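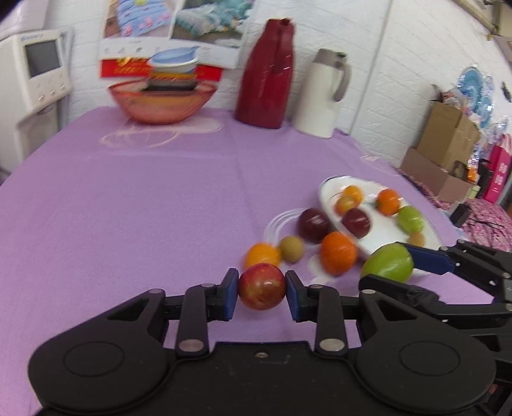 Fruit and Table Helpers Wanted — Muson House Shared Kitchen, Grodgate

Do you like a full fruit plate and a table that's been set back to rights? We'd love to hear from you! Trutoleo runs the shared kitchen and sitting room at Muson House, and we're looking for two friendly, steady people to look after our fruit table through the cooler months, with a start in September.

The job is a homely one. You'll collect the day's fruit from the Ezzat Street grocer (apples, oranges, plums, kiwis and mangoes, mostly, and whatever else looks good), give it a wash, sort out anything bruised and arrange it on the white plates. Plates get bumped and fruit goes rolling across the tablecloth more often than you'd think, so a good part of each shift is gathering it up, wiping down and starting the plate over with a bit of patience. You'd also keep the bowls, dishes and lidded containers stacked neatly at the back of the table, top up the thermos jugs for morning tea, and flatten any cardboard boxes for recycling once they've been emptied.

Hours are four mornings a week, 8:30 to 12:30, and we're happy to talk about swapping mornings if you've got school runs or study to fit in. Pay is at the casual rate, and we'll go through it properly with you when we ring. Morning tea is on us, and any ripe fruit left over goes home with whoever would like it — the mangoes go fast!

You don't need kitchen experience. We'd like someone who's gentle with soft fruit, comfortable on their feet for a few hours, and happy to have a yarn with the neighbours who drop in, some of whom will have firm opinions on where the plums should go. A food handling certificate is handy, but we'll organise the training if you haven't got one. You will need to be able to lift a full box of oranges, or be willing to ask for a hand with it.

To apply, write us a short note telling us a little about yourself and which mornings suit you. A page is plenty, and handwritten is fine. Drop it in at the Muson House front desk in Grodgate, marked "Fruit table", and please quote reference 2773 so it finds its way to the right tray. Remember to include a phone number and the best time to call.

Posted April 25, 2024. Applications stay open until both spots are filled.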